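Borden 265 Storage Cabinet
Vollgate Interiors, Workplace and Institutional Range

The Borden 265 is a tall, lockable cabinet intended for offices, reading rooms and school corridors. It is supplied fully assembled and may be ordered with one door or two.

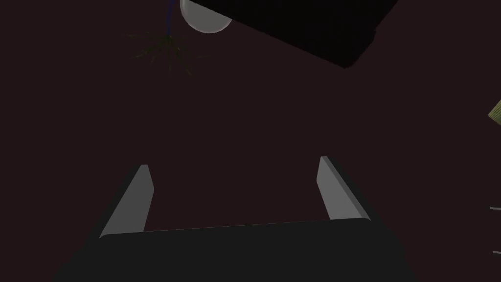
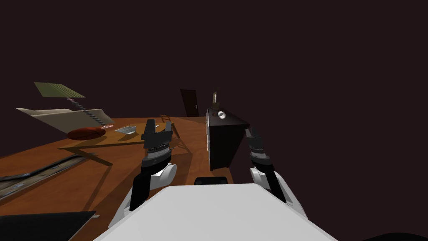
In its comments to the Vollgate service desk, Ogura reported that the lower shelf had carried boxed files through a full school year without sagging, but that the key was stiff until December and a second key should be included in the price.

Additional keys may be ordered under part number 52. Shelves are adjustable and are rated for an evenly spread load of 100 pounds each. Units placed side by side must be joined with the Grotetgate connector set, sold separately. Wall anchors are included and must be used in all public areas.

Orders of 300 units or more are quoted on request.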